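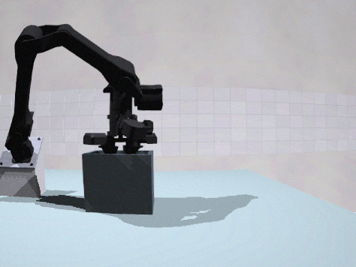 Kylie Lowther wrote to me that a simulator licence is the cheapest engineer she has ever hired, and that I had been unfair to Pasora in February when I called its bin-picking kit half a product. She has a point about the price. I have now spent a longer period with the software side of the kit, on my own machine and at my own expense, and I still think it is half a product, though I would now draw the line in a different place.

The offer is as follows. Pasora sells a licence called Primus, which gives you a simulated work cell: an arm on a pedestal, a two-finger gripper, a table, an open-topped box and a physics engine underneath. You write or train your picking routine against that, and when it behaves, you move it to a real arm. The annual fee is 3360 pounds for one seat. The hardware is sold separately through a distributor, Wasta, and you are not obliged to buy it from them. The brochure calls the two together a kit. I would call them two purchases with a shared logo.

My objection in February was that the licence was being sold to small workshops as a way of avoiding hardware, when most of what goes wrong in bin picking goes wrong in the hardware. I would keep that sentence. What I would withdraw is the suggestion that the simulated cell is of little use until the real one arrives. It is of considerable use, for a narrower job than the one advertised.

Take the approach into a deep box. The gripper has to descend with its crossbar clear of the rim while the fingers go down inside the walls. If the crossbar is wider than the opening, the depth you can reach is fixed by finger length and by nothing else. This is geometry. You can settle it in simulation in an afternoon, and you should, since the alternative is to find out with a bent bracket. The same goes for wrist clearance, for the posture of the elbow near the ends of its travel, and for the question of whether the pedestal is bolted down in a sensible place. I moved the pedestal several times in software before I was content. Moving it on a workshop floor means drilling again.

On those questions Primus is good. Collision checking is strict and can be made stricter. The joint limits matched the data sheet for the arm I chose. Path planning into the box failed when it should have failed, and the error named the link that had touched the wall, which I wish more packages would do. Importing my own bin from a drawing took less time than reading the page on how to do it.

Contact is another matter. Once the fingers close on something, the results depend on a friction figure that the user supplies and, in my view, few users are able to supply. The default is a single number for all surfaces. With it, my routine picked cleanly through a run of 30 attempts. I then lowered the figure by a modest amount, well within what a film of cutting oil would do, and the same routine dropped parts in most of the next 30. Neither run tells me what will happen on a bench. They tell me the answer is sensitive to a value I have not measured. The software reports the first run as a success rate, in large type, and the friction setting does not appear on the same page. It ought to.

Lighting is a milder version of the same complaint. The renderer casts a hard shadow of the arm across the table, and the light can be moved, so a vision routine can at least be tested against a shadow that changes shape as the arm swings. That is worth having. But a matt box under one lamp is a kind case. Shiny parts in a scratched steel bin are an unkind one, and the material library has 20 entries, of which I would trust the matt ones. Anyone picking machined aluminium should budget for camera trials from the start.

The reader who wrote in about Kurtuluş, the rival package, asked whether I would recommend it instead. I would not, for this size of customer. Its contact model is better and its documentation assumes you have a department. Setting up an equivalent cell took me several evenings, and at the end of it I still had to supply a friction figure.

There is a larger argument behind Kylie's remark, and I take it seriously. A firm with four people cannot afford to have an arm standing idle while somebody learns to program it. If the learning can be done at a desk, the arm earns its keep sooner. I agree with all of that. Where we part is on what the desk work proves. Reach, clearance, cycle order, the position of the bin and the height of the table can all be signed off before anything is delivered. Grip cannot. A supplier who puts both under one percentage is asking the customer to sort them out later, with the hardware already paid for.

So my advice to a small workshop is to take one seat for one year, use it to lay out the cell, and keep money back for a gripper trial with your own parts, oil and all. Ask Wasta whether they will lend a gripper before you sign for an arm. They agreed in my case, after two emails. Ask Pasora for the contact settings behind any success rate they quote you, and if the reply is a video, ask again.

The renewal terms also need reading. The licence rolls over unless cancelled in writing, and saved cells cannot be opened once it lapses, although they can be exported beforehand in a plain format. I exported mine on the first day.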